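Bench notes, Tuesday, standby draw on the drying cabinet

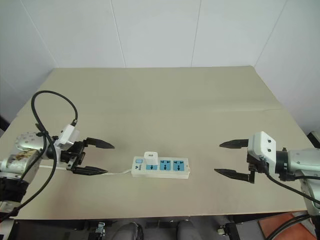 Picked up from last week, when Hashini noticed the cabinet was using power overnight with the timer off. Wanted a proper overnight number before we argue with Gornstead again.

Meter on the cabinet only, everything else in the room on its own circuit. Started 6:10 pm, read at 7:40 am. Door closed, shelves in, no samples.

Standby came out at 23 W and hardly moved all night. Nimal thinks most of that is the fan board, which stays live when the front switch is off. He pulled the fan connector for an hour this morning and it dropped to 20 W, so the fan board is only a small part of it. Put the connector back and it returned to 23.

Looked at the trace heater next. The manual (Weerasinghe's copy, the one with the missing back cover) says it cuts out when the timer is off. The wiring diagram on p. 14 shows it fed ahead of the timer. Those can't both be right. Left side panel is still on, I did not want to open it alone.

With the cabinet heating to 60 C it peaks at 419 W, under the 500 W on the label. No concern there.

To do:
Panel off with Nimal, check the heater feed against p. 14
Ask Catherine if the older cabinet upstairs does the same
Meter goes back to Damián by noon, he needs it for the pump

Door gasket is going hard at the lower hinge. Ordered a new one.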